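Teleop demos for shirt folding: leader arms or hand guiding?
Emero Arm Users > Teaching and Demos

flamport_fan
Hi all! I've finally gotten into recording cloth demos by remote control and I'm hooked. We're using the Gamage leader handles with both arms and one black T-shirt with a line print. The hard part for me is the wrist view. Once a gripper is down in the cloth, dark fabric swallows much of the picture:

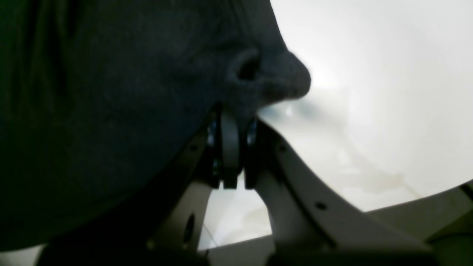
Wrist view, gripper up against the dark bulk.

Anyone else steering from the wrist feed, or do you just watch the table?

cornside_kt
Table, always. I tried wrist-only for 20 demos and threw out 3. With black cloth you lose the creases, so the print is your best landmark – I line the fingers up on the colored lines before I commit to a grab.
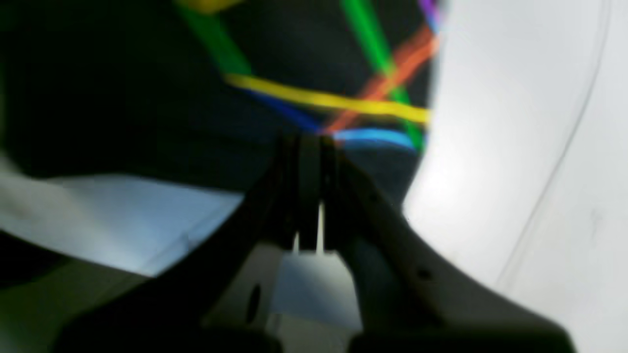 RE: LEADER ARMS OR HAND GUIDING

oldservo
I'd go the other way and skip the handles. Put the arm in free drive, take hold of the wrist and walk it through the fold. You feel the table and you feel the cloth drag. Gamage handles give you none of that.

flamport_fan
I love hand guiding for single-arm stuff! But with two arms I run out of hands, and my sleeves end up in the camera view. With the handles I can park one arm clear of the shirt and work with the other, like this:
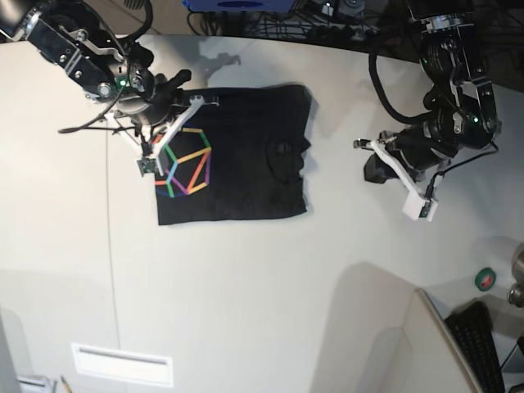
and then swap over without getting up. It also keeps my timing more even, which our Cornside policy seems to like. We're at 103 demos now and I'm still getting smoother every evening!

oldservo
Smoother for you, sure. I'm still not convinced the policy cares. Did you compare?

Kurniawati Lumbantobing
We did, in July, on towels. Hand guiding was better on the first pinch and worse on everything after it, so you're both a bit right. What helped more was the start state. Please don't begin every demo from a neat square! Drop the shirt, let it land however it lands, and record the messy part too.
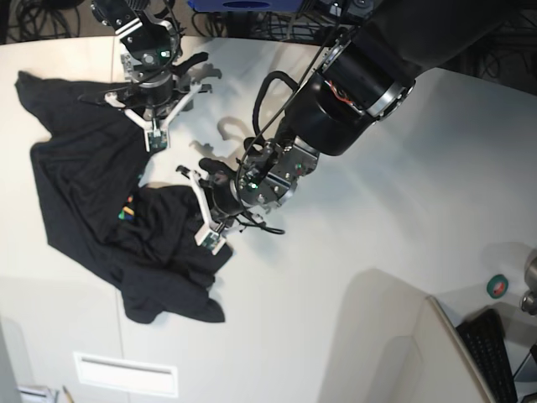
Ours got much better at recovering once we had 4 operators doing that, each with their own habits. Keep the slow ones as well – I used to trim the pauses and I regret it.

cornside_kt
Disagree on the pauses. Ours learned to hover.

flamport_fan
Ha, okay, I'll record a messy batch tonight with the pauses left in and post the numbers.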